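Right, robot update from the shed, because a few of you asked and I've been rubbish at posting since September. Grab a tea, it's a long one.

For anyone new: I'm building a pair of arms for kitchen jobs. Picking things up, putting them in a bowl, shifting stuff off the chopping board. That's the whole ambition! It has eaten my evenings and most of one end of the workshop at Hanham.

The project's called Overa. It was going to be called something cleverer but I typed Overa into a folder name at one in the morning and now it's in every single file, so Overa it is.

Where we are on the hardware: left arm is bolted down and behaves itself. Right arm is in bits on the bench again (wrist again, don't ask). The joint had a wobble you could feel with your thumb, and I'd been blaming the motor for weeks when it was a bearing seat I'd printed a hair too big.

Reprinted it in a tougher filament, slower, with more walls. Pressed the bearing in with the vice and a socket, and it went in with that lovely tight squeak. I may have cheered. The person on the lathe next to me did look round.

Cabling is still my least favourite thing in the world. I had a neat loop at the elbow and then the arm folded itself up, pinched the loop and the whole thing went dead. Two connectors gone. I've got 2 spares left in the tin so everybody please be gentle with me.

New rule: leave more slack than looks sensible, then tie it down at the joint and not halfway along. I've got a bit of braided sleeve on there now and it slides past the bracket nicely.

The control boards are from Vastlow, the older ones with the screw terminals. Someone told me to get the newer plug-in type and I probably should have, but I had these in a drawer and I'm tight.

Anyway, while the right arm's in bits I've been doing everything in simulation, which I put off for ages as I thought it'd be dull. It isn't! I've had more fun in the pretend kitchen than I've had at the bench all month.

You give it the arms, you give it a worktop and some clutter, and you let it have a go, over and over, while you eat your dinner. If it goes wrong you press reset. Nothing to glue back together.

I set it going on one pick-up task and told it to stop at 2,000 tries. Came back, looked at the log, and it said 2,492. I'd left the old batch in the same folder and it had carried on counting from there. Spent a whole evening thinking I'd broken maths.

The first 300 were dreadful, by the way. It would swoop in with great confidence and close on thin air a hand's width to the left. I watched far too many of them. I was shouting "down a bit" at a laptop.

Turned out (groan) I had the gripper's tip position set to the wrist. So as far as it knew, it was touching the thing every time. One number in one file. Fixed it, ran it again, and it started closing on stuff like it had been doing it for years.

The other change was slowing the last little bit of the reach. Fast across the worktop, then crawl. Looks much less scary as well, which matters if it's ever going to share a kitchen with me.

Current layout on the pretend worktop, with the bowl over by the left arm and the round thing on the board for the other hand to go after:

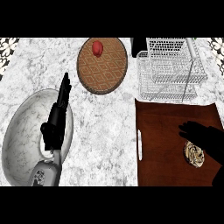

Ouellet replied to say I should be shuffling the layout between runs, or the arms will just learn where that one board is and fall over the minute I move it. Also asked whether I was changing the lighting. I was not changing the lighting.

So that's tonight's job. Shuffle the positions a bit each time, turn things round, mess with the lights, and see how badly it does. I'm expecting a big drop and a small sulk.

Somebody else wanted the gripper files. Yes, you can have them, but give me a few days to rename things, as at the moment the finger part is called "finger_final_REAL_b" and the one that fits is a different one.

Next up on the bench is getting the right wrist back together and finding the little spring washer I dropped under the bandsaw. I've had the magnet on a stick under there twice. Got a bent nail, a drill bit and somebody's 10p.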